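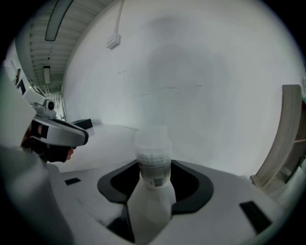 Stellomeck is seeking a Cell Maintenance Technician for its bottle handling cell at the Irnwood site. The person appointed will set up, clean, adjust and repair one machine, together with the hand-held gripper tools that are used alongside it. Much of the daily work is done at the bench with small items such as a white plastic bottle standing upright in the black U-shaped cradle of a gripper, its label printed in type too fine to read at arm's length. The position is full time, on site, and reports to the Equipment Supervisor.

About the cell

The cell was moved to Irnwood from our Misen building in June and has been in regular service since then. It consists of a single arm on a fixed base, an infeed table, a labeled-bottle outfeed and a guarded enclosure with 2 access doors. At the last service the counter stood at 1,312 hours. The gripper was rebuilt at that time, and the next full inspection falls due at 1,464 hours. The technician will be expected to prepare for that inspection and to carry it out with support from Kalniņš, our contracted service firm.

Duties

Inspect the gripper fingers and contact pads at the start of each shift and replace them when the surface is worn or glazed.
Check the seating of the cradle and confirm that a bottle stands square in it before the cell is released for use.
Clean camera lenses with the approved wipes and repeat the calibration routine after any lens, bracket or finger has been removed.
Tighten fasteners to the values in the setup sheet and mark each one after tightening.
Examine cables at the wrist and elbow of the arm for rubbing, and re-route or replace them as needed.
Lock out power and air before opening the enclosure, in line with the site procedure.
Keep the cell log up to date, including faults that cleared without repair.
Maintain the stock of spare fingers, pads, air fittings and fuses, and report shortages to Purchasing.

Operators who wear headsets during their work will bring loose straps, cracked housings and similar faults to the technician. Repair of headset electronics is handled by the supplier and is not part of this position.

Requirements

A high school diploma or equivalent, and prior paid experience in maintaining automated or electromechanical equipment.
Ability to read wiring diagrams and air circuit drawings.
Safe and confident use of hand tools, a torque wrench and a multimeter.
Clear written English. Log entries are read by the next shift and by Kalniņš staff, who are not always on site.
Ability to lift 30 pounds and to stand or kneel for part of the shift.

Experience in programming robot arms is welcome but is not required. Training on the controller will be given at Misen during the first weeks of employment, and travel between the two sites is paid.

Hours and conditions

The position is assigned to the day shift. Evening call-outs are shared with the technician at Misen and are paid at the overtime rate. Safety shoes, eye protection and a personal tool set are supplied. Benefits include health coverage, paid leave and a retirement plan – full details are sent to all candidates invited to interview.

How to apply

Applicants should send a resume and a short letter describing one repair they have carried out on a machine of this type, including how the fault was found. Applications are to be addressed to the Personnel Office, Stellomeck, Irnwood, and must be received by September 6, 2021. Interviews will include a practical task at the cell – replacing a set of gripper pads and completing the log entry. Candidates who need an adjustment to the practical task should say so in their letter.

Stellomeck is an equal opportunity employer.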